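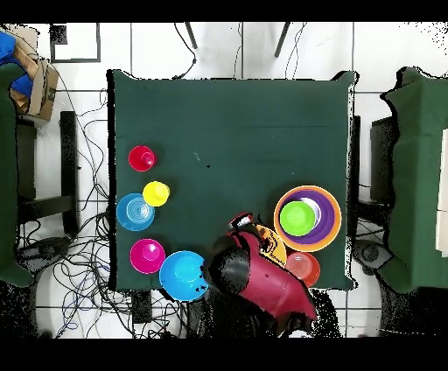
4. Equipment Planning and Cost Allocation

4.1 Scope of the budget

The budget in this section covers one tabletop manipulation cell over a planning period of 22 months. It includes the arm, the gripper, the sensing hardware, the work surface and the manipulated objects. Floor space and network services are charged to the department and are left out. Salaries are treated separately in Section 6.

We follow the split proposed by Degefa and Haugen in the Noltwood planning study, in which every purchase is assigned to one of two classes. Class A items are fixed at the time of order and are hard to change later without repeating the calibration. Class B items are expected to be replaced during the period. The arm, its mount and the cameras are Class A. Gripper fingers, cables, table covers and all tableware are Class B.

4.2 Quotations

Quotations for the gripper were requested from Foka and Belay in February. The Foka offer was lower in unit price but did not include spare fingers or a mounting plate. With both added, the total came to 2915 dollars, against a single all-in price from Belay that exceeded our ceiling for the line. The Foka offer was accepted. Delivery time was not used as a criterion, as both suppliers quoted dates before the planned start of data collection.

The line for objects and surface materials was set at 700 dollars. Plastic cups and bowls are cheap per piece, and the main cost in this line is repeat purchasing. Sets bought at different times may differ in rim thickness and shade even under the same catalog entry. We therefore recommend buying the full stock for the period in one order and storing the unopened part.

4.3 Matching the gripper to the task

Payload is a poor guide to gripper choice for light tableware. The limiting quantities are the opening width, the finger thickness and the clearance needed above neighboring objects. A grasp on the rim (Figure 2) requires only enough opening to pass over the wall of the cup, while a grasp around the body requires the full outer diameter plus a margin on each side. If the task set can be limited to rim grasps, a narrower and less expensive gripper is sufficient. 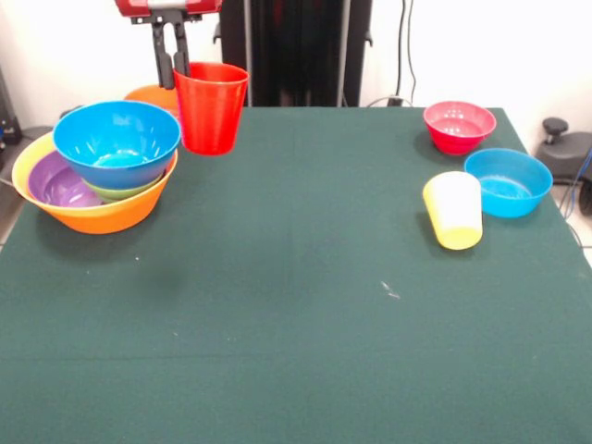
Figure 2. Rim grasp on a red cup with the two-fingered gripper. Nested bowls are at left.

Finger wear was budgeted from the maintenance records of the Ornow cell, which uses the same finger type. One spare pair is ordered with the gripper and a second pair is placed under Class B, to be released at the midpoint review. Unspent Class B funds may be moved to cables but not to Class A items.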